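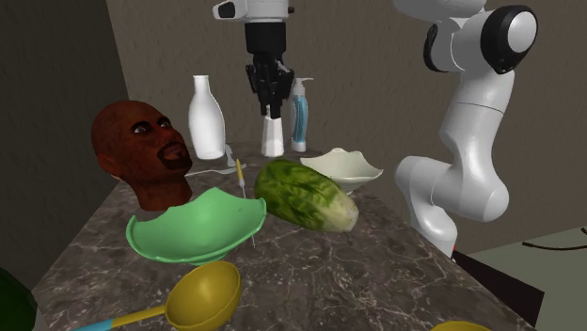 Sim view, cluttered marble counter, gripper over the small white cylinder in the back row.

2018-04-05
Notebook: Kenza Alaoui
Project Visthorpe, simulated pick episodes

Continued with the generation of grasp examples for the cluttered counter. Target for this batch is 1000 episodes with a usable label. At lunch we had 957. The others were rejected by the checker and I spent most of the afternoon to understand what they have in common.

First the setup, so that Samah can repeat it. Same arm model and same gripper as last week. The object list is the mixed kitchen list plus the odd items that Flurina added (mannequin head, cabbage, ladle). Objects are dropped from random poses, we let the physics settle, then the planner chooses one target and tries a grasp from above. We save the joint positions, the gripper state, the rendered view and the name of the target. Nothing is saved before the objects are at rest.

Rejected episodes. I opened 50 of them by hand. Most belong to one of these groups:

a) The target is thin and flat. The fork or spoon type of object is the worst. The fingers close on the marble and the contact solver gives very large forces, then the object jumps away. I do not want these in the training set, the model would learn from a thing that does not exist.

b) The target is too near to a taller object. The fingers come down and one of them touches the neighbor. With the milk bottle and the pump bottle in the same row as the small cylinder there is not much space for an open gripper. The planner says it is free, but it uses the simple collision shapes and the pump nozzle is not in them. Mostafa told me this already in September and I did not write it down – my mistake.

c) The target is under or behind the big cabbage. The grasp itself is good but the label view does not show enough of the object. For these I am not sure. Maybe we keep them with a flag.

Seed 3055 is a good test for group b. Small cylinder as target, a little tilted. I ran it again with the finger opening reduced, and the approach was clean and the lift also. With the old opening it failed each time. I changed the default for small targets and left the large ones as they are.

Wavy bowls: the mesh is concave and the solver was treating it as a closed solid, so sticks and small things were resting on top of nothing. Siham split the mesh into convex parts this morning and now objects can fall inside. It makes the settling slower. I can live with it.

Mannequin head: Flurina wants it as an object which must never be chosen as target. At the moment it is only excluded by name in the config. If somebody renames the asset, the planner will happily go for it. Better to have a proper attribute. To ask her where she wants this.

Textures. The marble is still the same in all episodes of this batch. Mostafa is worried that the network will use the veins to find the position on the counter. I think he is right, but I prefer to finish this batch with one surface and compare after. He does not agree completely – we will talk on it with the Jurora people, they had a similar question for their shelf data.

Disk: the rendered views are saved without compression, more than necessary for us. Changed to compressed in the writer, old files not converted.

Open points
- nozzle and bottle necks into the collision shapes (Mostafa)
- attribute for "never a target" (Flurina, me)
- flag for hidden targets, decide if kept
- run the missing episodes overnight with the new opening
- send Samah the seed list and the config, the one from today and not the one in the shared folder

Left the job running on the second machine. Please do not restart it.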